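# Tondia cotton bedding, in white

We started stocking the Tondia range in January and it has become the bedding we reach for at home as well. It's plain white cotton with a matte finish and a soft, slightly dry feel, more like a good shirt than a hotel sheet. If you've only ever slept on the shiny sort, do try it!

The fabric is a 400 thread count percale, woven for us by Pellegrini, and it comes to you already washed once. That first wash takes out most of the stiffness (and most of the shrinkage), so the sheet you unfold on day one is very close to the sheet you'll have next year. It creases, of course. We like the creases — they drop out a fair bit overnight, and a quick pull at the corners while the cotton is still a touch damp from the line sorts out the rest. 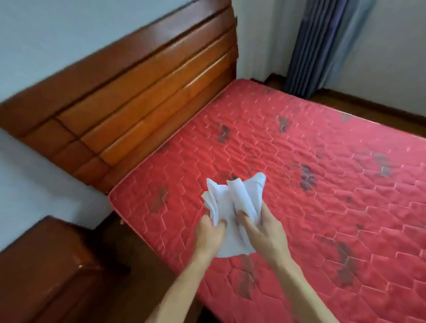
Sizes run from small single to super king, and every fitted sheet has elastic all the way round. The standard depth suits most sprung mattresses. If yours is quilted on top, or has piped edges that stand proud, go for the deep version, which has more cloth to tuck under and stays put far better.

White also washes hot, and that's a large part of why we love it. Sixty degrees is fine, and you can soak it first if it needs it. Leave out the fabric softener, though, as it coats the cotton and spoils that lovely dry feel.

## What's in the range

- Fitted sheet, standard or deep
- Flat sheet
- Duvet cover with button closing
- Pillowcases, sold in pairs
- Mattress protector, cotton top with a waterproof backing

The protector is the newest piece and it's a cracker. It goes on like a fitted sheet, doesn't rustle, and comes off in seconds for the wash. Please keep it out of a hot tumble dryer, which can harm the backing — low heat or the line.

## Details

- Material: 100% cotton percale (protector backing: polyurethane)
- Colour: white only
- Weight of double duvet cover: 410 g per pillowcase pair less than our old Fovent one, and you can feel it
- Care: wash at up to 60°C, iron while damp if you must
- Returns: unused items, to our Murville shop or by post

Page updated 11 Feb 2019. Super king flat sheets are due back in shortly.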